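Duvet season, at last!

1/11/22

I love November. The clocks have gone back, the heating is still off (just) and I can finally get the winter bedding out of the loft. I slept nine hours last night and woke up feeling like a new person.

The big change this year is that I've given up on one enormous duvet and gone for layers: a thin cotton quilt, a wool blanket on top and an old throw across the feet. It's so much better! If I wake up too warm at three I just kick the throw off and go straight back to sleep.

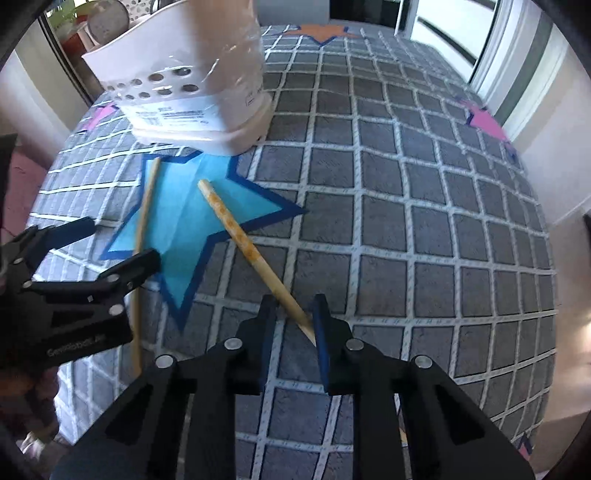
Grey fabric with a pale grid and coloured stars. I do love a star.

Wool is the bit I'd spend money on. Mine came from Grinier, a little shop two streets from the market, and it has been through 3 winters with hardly a bobble on it. I air it over the banister on dry mornings and wash it once a year, cool, with barely any soap.

Next job is pillows. My old ones have gone completely flat and I've got my eye on a buckwheat one from Jolance, though I'm told they rustle. Has anyone tried one? Do they keep you awake?

Posted in: Home, Sleep
84 comments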